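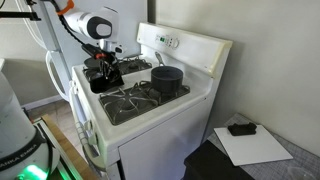
My old white gas range, with a small black pan over the back and the saucepan up front.

Stove Questions, All in One Place

Last updated 7/17/23

I've been writing about cooking on an old gas range for a while now, and the same questions keep landing in my inbox. I finally sat down with a coffee and answered them properly. If yours is missing, write to me through the contact page – I read everything, I'm just slow!

How old is your stove?
I don't know! It came with the apartment. The backguard has gone a bit yellow at the right end, where it meets the wall, so it's been through plenty of dinners before mine. The little green display still lights up and I use the timer on it every single day.

Can you get the yellow off?
Not so far. I've tried dish soap, baking soda paste and a cleaner from Otelora that smelled like a swimming pool. The grease came off fine, but the color stayed put. My guess is it's just age, and I've made my peace with it. Please don't go at yours with steel wool, you'll scratch it and then it'll be yellow and scratched.

How do you clean the cast-iron grates?
I let them cool completely (completely!), then soak them in the sink with hot water and dish soap while I do something else. After that it's a nylon brush along the bars, a rinse, and straight onto a towel. If they look dull I rub on the tiniest bit of oil. I do this every couple of weeks, more often if there's been a jam situation.

And the white enamel underneath?
Warm soapy cloth, right after cooking if I can manage it. Tomato sauce left overnight is my enemy. For the baked-on rings I lay a wet rag over the spot, go watch something, and come back with a plastic scraper. White shows everything, but I kind of like that – at least I know where the mess is.

Which pans do you use the most?
The black nonstick saucepan with the long silvery handle, by a mile. It's straight-sided, so I can get a spoon right into the edge when I'm making custard or oatmeal. The small black pan is my egg pan and also my toasting-sesame-seeds pan. I own bigger ones and they mostly live in the cupboard.

Which way should the handle point?
Not out over the front of the stove, ever. I turn mine back toward the backguard or off to the side, wherever there isn't a lit burner under it. I learned that from my aunt, who had four kids and a very narrow kitchen. If a handle does end up near another flame, keep a potholder close, metal handles get hot faster than you'd think.

Is high heat okay for nonstick?
I stick to medium and below. Gas is strong, and a small empty pan heats up in no time, so I put the butter or oil in before I turn the burner on. My last saucepan, an Atix one, got ruined when I took a phone call at the wrong moment.

My flame is orange and lopsided. What now?
With the burner off and cool, I check that the cap is sitting flat. Nine times out of ten I've put it back crooked after cleaning. If it's seated right and the flame is still orange, have somebody who works on gas look at it. And if you smell gas, turn everything off, get outside and call your gas company from there. I'm a home cook, please don't email me first!

How hot does your oven run?
Hot! I set it to 375 and my oven thermometer reads 400, so I knock 25 degrees off every recipe. A cheap hanging thermometer was the best thing I bought last November. The recipes on this site are all written with the real temperature, so you don't need to adjust for my oven, only for yours.

Would you swap it for induction?
My friend Mitra Kiani has induction and it boils water crazy fast, I was jealous for a week. But I rent, and I'm used to seeing a flame. Ask me again if this one ever quits.

Can I use your cleaning tips in our newsletter?
Sure, go ahead – just put my site name on it and send me a copy.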